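Nursing Skills 2 – Unit 4 handout
Medication storage and the count at shift change
Notes by Lena Wieczorek. Lab section: Damian Wallner

Read before lab. Bring the blank count sheet from the Unit 3 packet, not the old one with the gray header.

Where we left off: the five rights at the bedside. This week is everything before the bedside. Most of the errors in the Solbridge case packet started in storage – wrong strength put back in the wrong spot, then picked up in a hurry six hours later.

Terms you need

Floor stock – kept on the unit for anyone with a valid order.
Patient-specific – labeled for one person, goes home or goes back to pharmacy. Never borrowed. Not even "just one".
Controlled – counted, signed, two people. More below.
Look-alike / sound-alike – names or packages easy to mix up. Keep them apart. Alphabetical order is the enemy here, it puts the similar names side by side.

Locks and keys

Cart locked whenever the nurse steps away. Stepping away = can't reach it. Turning your back to talk to a family member counts.
Keys stay with the person who signed for them. Handed over hand to hand, name written down, time written down.
Lost key – charge nurse right away, then pharmacy. Don't wait till end of shift to see if it turns up.
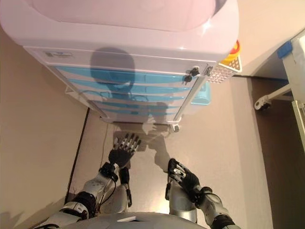

Who holds the keys during a meal break?
The nurse covering your patients holds them, and the handover gets written in the key log both when you leave and when you come back.

Local policy wins if it is stricter than these notes. Ask in your first hour on a new unit.

Temperature

Room temp meds: check the label range, keep away from the window and the radiator. January is bad for this, people push carts up against the heat.
Fridge meds: middle shelf, not the door. Log twice a shift on most units. No lunches in the med fridge, yes this still happens.
If the log shows a gap – call pharmacy, quarantine, do not guess.

Dates

Three differnt dates, students mix them up every term.
1. Manufacturer's expiry. Printed on the package.
2. Date opened. You write it. Multi-dose vials, eye drops, liquids, creams.
3. Discard date. Worked out from date opened plus the policy for that product. Write it too, don't make the next person do math at 3 a.m.
No date opened on an open bottle = throw it out per policy. Do not back-date.

Loose items

Blister strips cut down to single tablets lose the name or the expiry or both. Keep the strip in its box. Box gone, strip unreadable – return to pharmacy. Same goes for a box with the wrong strip inside, so open the flap and look.
Older stock to the front, new stock behind.
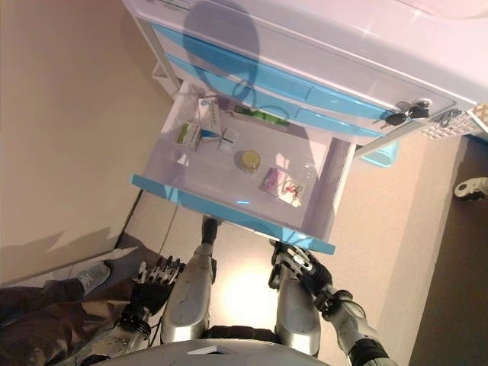 Back to rotation for a minute. Pull anything expiring within 2 months and put it on the short-date list. The list goes to pharmacy, the meds stay until someone comes for them.

The count

Two licensed staff, one going off, one coming on. Both look at the actual product. One reading the book while the other calls out numbers from across the room is not a count.
Worked example (Kubiak ward exercise): book says 64 tablets on hand, 20 signed out over the shift, none received, none wasted. Expected 44. You find 42. What now?
– Recount, swap roles
– Check the sign-out lines against each patient's record
– Look for waste not written up
– Still off: stop, tell the charge nurse, nobody leaves
Do not fix the number in the book. Single line through an error, initials, corect figure next to it.

Case for discussion

Trurkent case, pages in the packet. A year of records, 3,662 sign-outs. Look at which lines have no second signature and what time of day they cluster. Come with one idea on why. Damian will ask.

For next time

Finish the Skondeo module on waste and returns, print the completion page. Quiz covers dates and the count, no drug names. Late sheets to Lena's mailbox before 4 p.m.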